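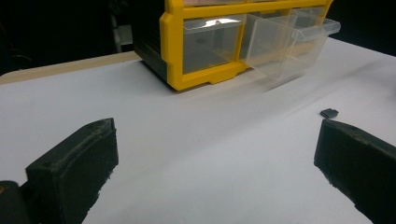 Vundance Nine-Drawer Organiser, yellow and black

For everyone who owns a biscuit tin full of washers and believes it to be a system.

The Vundance has nine small drawers, three rows of three, in a yellow frame bright enough to be found in any shed. The fronts are clear plastic, so you can see which drawer has the fuses in it before opening the other eight. There is a carrying handle on top. Please shut everything before you use it.

Drawers pull straight out and will sit on the table while you sort. We suggest a plain white board underneath, as small dark bits vanish into wood grain and carpet with real enthusiasm.

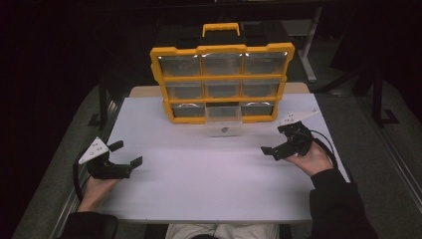 Start with the bottom row for whatever you reach for most – the top row tends to fill up with keys to doors you no longer own. One kind of thing per drawer is the idea. We know how long that lasts.

Labels are not included. A sheet of 31 from Famley costs 4 pounds and fits the drawer fronts, or there is masking tape.

Spare drawers: sold singly, same size throughout
Guarantee: 7 years, not covering contents or tempers
Also in this range: Arruda wall rack, Vostano lidded tray

Orders placed after 25th December go out when the warehouse reopens.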